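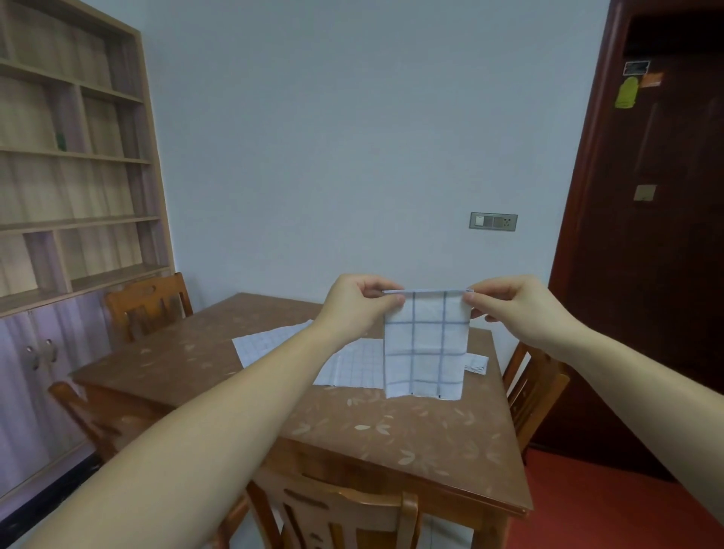 Dalal Nassar's comment on our first draft was that a success rate for towel folding means very little until the reader knows where one fold ends and the next begins. She asked us to move the labeling rules to the front of the report, and we have done that.

Kullell: Finding Fold Boundaries in Head-View Video
Project report, Ertuğrul Başaran and Despina Vukadinović

1. What we wanted to find out

Kullell is a small program that splits a long recording of someone folding cloth into separate steps. The steps are later used to train a folding policy for a two-armed robot. Splitting by hand is slow, and two people labeling the same clip often disagree. Our question was whether a simple rule based on hand positions could do the splitting well enough that a person would only need to correct it.

2. Labeling rules

We used four labels: pick up, hold open, fold, and put down. The one that caused trouble was "hold open," where a towel hangs from both hands by its upper corners. In the first round Despina started this label when the second hand closed on the cloth. Ertuğrul started it when the cloth stopped swinging. We settled on the second hand closing, as it can be found in a single video frame.

A towel that already has a crease along the top edge still counts as "hold open" if both hands are on corners and the cloth hangs down. A regrip in the air does not start a new step.

3. Data

We worked with 200 clips recorded from head height at ordinary tables. Most contain small kitchen towels, and many have other cloths lying on the table near the one being folded, either spread flat or already folded. We kept these clips in. Živko Yordanov suggested removing them for the first test, but a method that needs a bare table would be of little use to us later.

We set 60 clips aside for testing and did not look at them until the rule was fixed.

4. Method

The program tracks both hands and computes two values for each frame: the distance between the hands, and their height above the tabletop. A boundary is proposed when either value changes direction and then holds for a short time. The cloth itself is not tracked. We tried adding a cloth outline in March and dropped it. With checked towels over a checked cloth the outline kept jumping from one to the other, and patterned tabletops made it worse.

5. Result

On the test clips, 81 percent of the proposed boundaries fell close enough to the hand label to need no correction. "Pick up" and "put down" were the most reliable. The start of "fold" was the weakest, mainly in clips where the person lowers the towel to the table slowly while already bringing the corners together.

In 17 clips the program proposed at least one boundary that does not exist. Nearly all of these came from one hand letting go to smooth the cloth. We think a minimum step length would remove many of them, but we have not tested this.

6. Still open

The tabletop height is entered by hand for each recording. Everaldo Furtado has a script that estimates it from the table edges, and it should fit into our code without much work. We also have no clips of large items such as sheets, where the arms are spread wide and the hands often leave the view.

The label files and the list of test clips are in the shared project folder under "kullell_final."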